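Second progress report on the Trimari Western, for the Vanasico fund
From Haruna Ichikawa, restoration lead

When we last wrote, we had five reels of a six-reel singing-cowboy picture and a strong suspicion that the villain was dead. Reel four has since been cleaned and scanned, and he is alive, which changes the plot summary in your catalog and improves the film very little.
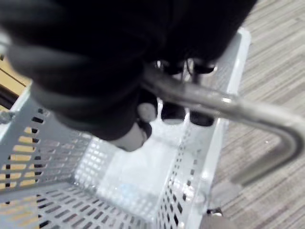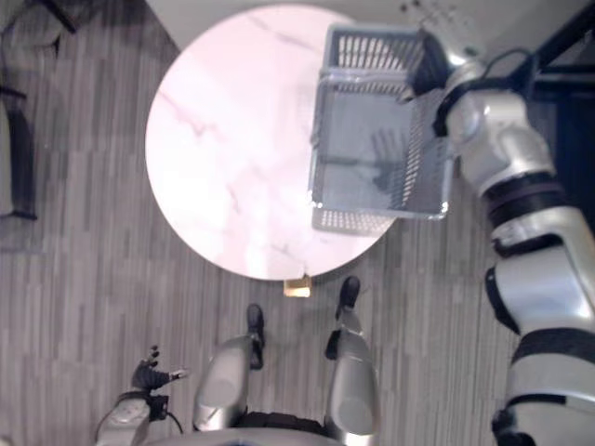

Junpei Ebihara thinks we should stop calling it a Western at all, given that the hero spends most of reel two running a hotel and gets on a horse once, badly. The title cards call it a Western, so the grant paperwork will too.

Picture. Scanning is finished on reels one to four. Reel five has shrunk enough that the gate at Altico refused it on Tuesday, and it has gone back for slower treatment. The stampede has 17 splices in it, most of them made by a projectionist with strong views on pacing. We have left his cuts alone where the missing frames can't be found.

Sound. Toshio Koyama has taken the hiss off the first three songs. The fourth still has a hum under the yodeling, and opinion in the cutting room is divided on which of the two to remove.

Missing reel. Hilkka Salminen wrote to the Onishi estate again in June. They have a can with the right label on it. Inside was a travelogue on canals, in lovely condition. We have asked them to look on the shelf behind it.

Money. We have spent $439 over the line for leader and cans, covered by what we saved on shipping. We ask to move $400 from publicity to sound, publicity so far having consisted of one poster, on which the leading man's name is misspelled exactly as it was the first time.

Running time now stands at 84 minutes without reel six. The story stops with the sheriff opening a door.

Next: reel five back to the scanner, a first color pass on the night scenes (shot at noon, by the shadows), and a decision from you on whether the test screening goes ahead with a card in place of the ending. Dolores Brannigan has a draft of the card and will send it with the invoices.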